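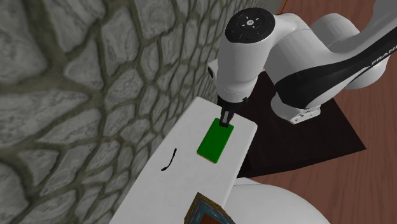 Department of Theology and Public Life, Illberg College - Reference Pages

Guvier Parliamentary Visits Program

1 Jun 2022
By Tincuța Gavrilă

The Guvier Parliamentary Visits Program is a church-run scheme that brings theology and seminary students into contact with lawmakers and their staff. Based in Guvier, run from the Neagu House liaison office. Usually shortened to GPVP, or just "the visits."

Background

Grew out of a reading group at Illberg College on church social teaching and the law. Members wanted to see how a bill gets written, argued over and changed. First visit took place in July, a single afternoon, no overnight stay. The Neagu House office took over the bookings the following year and has kept them since.

Early visits were for Catholic students only. Later opened to Lutheran and Reformed colleges, then to anyone enrolled in a theology or religous studies degree. By the end of last year 1237 students had taken part.

Structure

A visit lasts 2 days. Day one is at Neagu House - talks on how the office follows bills, how it prepares written submissions, who it will and won't meet with. Day two at the legislature. Students sit in on a committee hearing, then meet a member or a member's researcher, depending who is free.

Groups come with at least one lecturer. Reading is sent ahead, mostly past submissions on housing, prisons and refugee law. Each student writes a short paper afterward, marked by the home college and not by the office.

Funding

Colleges pay a flat fee of 225 per student, covers meals and lodging. Travel is extra. The Jaltico Trust, a small family charity, pays the fee for students from rural seminaries; 71 grants so far.

Reception

Mostly good. Lecturers like the hearing day best. Tamer Sayegh, in a review of field teaching in theology degrees, wrote that students came back "able to read a bill, which few of their teachers can." He also said the program leaned to much on the office's own view of the issues and gave little time to churches that stay out of lobbying altogether. A session on that question was added later - chaired by an outside speaker.

Some colleges dropped out over the travel cost. A shorter online version was tried, then cut back to the reading and one talk.

See also

Church and state; Faith-based advocacy; Public theology

Comments

marta_l: Went with my seminary group. Hearing was on water rates, very dry, but the researcher we met after was great.

P. Oduya: Does the Jaltico grant cover part-time students? Page doesn't say.

T. Gavrilă: Part-time yes, if your college signs the form. Will add it.

oldchapel: The Lutheran colleges came in before the Reformed ones, I think, not at the same time. Worth checking.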